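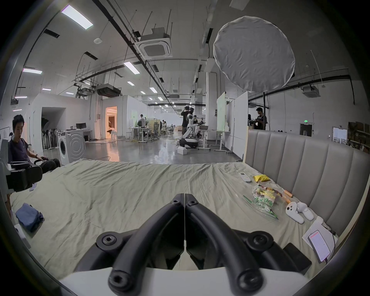

Bed clearing and bed making

Most of the time since December has gone into this chore. We split it into two parts: taking loose items off the bed, then straightening the sheet and folding what is left. Demonstrations are recorded with the hand-held gripper, and the model is trained on those recordings.

Clearing is the stronger part. In the last test round at Lenville the arm removed every item in 40 of 50 runs. Remote controls and phones lying flat were picked up well. Thin things were not – a single sheet of paper was the most common cause of a failed run, followed by soft plastic bags, which slip or fold under the fingers. Cables are still a problem when they are attached to something.

Straightening the sheet is not ready. The arm can pull one corner toward the edge, but it does not yet notice when it has made new wrinkles on the other side. A full bed takes several passes and a person would do it much faster.

Shop-floor tasks

Work on shelf restocking at the Billano store continued at a lower level. Boxed goods go onto an open shelf without help if the boxes are all one size. Mixed sizes still need a person standing by. Villanueva has agreed to let us use its stockroom for the next tests, after closing hours only.

Spending and staff

Spending is within the budget approved by Brurkcombe. We replaced 3 sets of gripper fingers, more than planned, and have moved money from travel to cover it.

Next period

– Record more demonstrations with paper, bags and cables
– Try a softer fingertip for thin items
– Repeat the clearing test on 4 beds the model has not been trained on
– Start the stockroom tests at Villanueva

Report submitted 3 Feb 2022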